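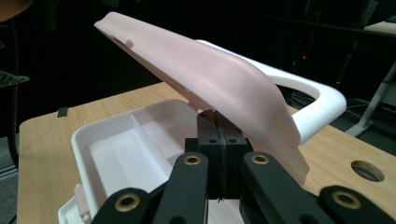
Tudenow 32 hand-held parallel gripper

The Tudenow 32 is a two-finger gripper for hand-held work and light bench trials. Typical jobs are thin, stiff edges: storage box lids, trays, drawer fronts. The finger pads are flat, black and rectangular, and close face to face along a narrow seam. Each is drilled with small round holes at the front.

Order code: 2216
Opening between pads: 32 mm
Lid or panel edge: up to 17 mm including rim
Finish: matt black
Pivots: brass bushings, pressed in
Supplied with: one pair of pads, hex key, setting gauge

Fitting the pads

Slide each pad on to its finger until it meets the shoulder, then start both screws by hand. Close the gripper on the setting gauge and tighten the screws a quarter turn at a time, changing sides after each turn. Take the gauge out and close the fingers again. The seam should be the same width from top to bottom. If it opens towards the tips, slacken the left pad, press it square and retighten. Do not file the pads.

Setting up for hinged lids

Grip the free edge of the lid near the middle and keep the pads upright as the lid swings. A curved lid with a raised rim should be held over the rim, with the rim between the pads and clear of the linkage. Release the latch by hand first – the fingers are not meant for prising. If the box has a carrying handle, check that the lid and gripper both clear it through the full swing.

Care of the linkage

Wipe the arms with a dry cloth after use. Every 30 hours of running, put one drop of light machine oil on each bushing, work the fingers open and shut and wipe off the excess. Keep oil off the pads. Bushings may darken with age; this does not affect the fit.

Side play at the fingertips normally comes from the bushings in the two main arms. Replace these as a pair. Support the arm on a flat block, press the old bushing out from the rear and press the new one in until it is flush. Reaming is not needed with Jerar bushings. Bushings from the earlier Langlois kit are slightly oversize and will bind.

Spares

Pads, pair, with screws
Main arm bushings, pair
Short link bushings, pair
Setting gauge

Spares are held at Grorkalow and can be ordered singly. Fitting queries go to Arnout Van Damme in the workshop – please quote the order code.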